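8/6/19 – Kereama relief parcels, workshop notes

Spent the morning with Tumaini Mwaipopo going over what's been promised for the Kereama flood appeal. Pirgate have put in 500 blankets and Weloven say 339 towels are coming, though I've only got an email for those so far. Cash stands at 2662, which should cover the freight with a bit left over – hooray!

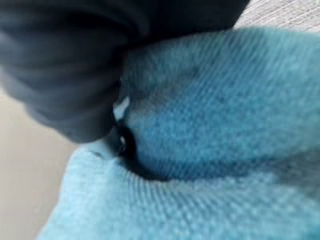 Still to do

Ring Fallska about the boat. They quoted us for 200 cartons back in January and I've a nasty feeling the price has gone up. Ashton Stubbs wants the packing lists in both languages (fair enough, customs held us up for ages last time), so I'll type those tonight. Tumaini is chasing the receipts.

Tape is running low again. Ask Ashton for the wide stuff.

3 comments
12 shares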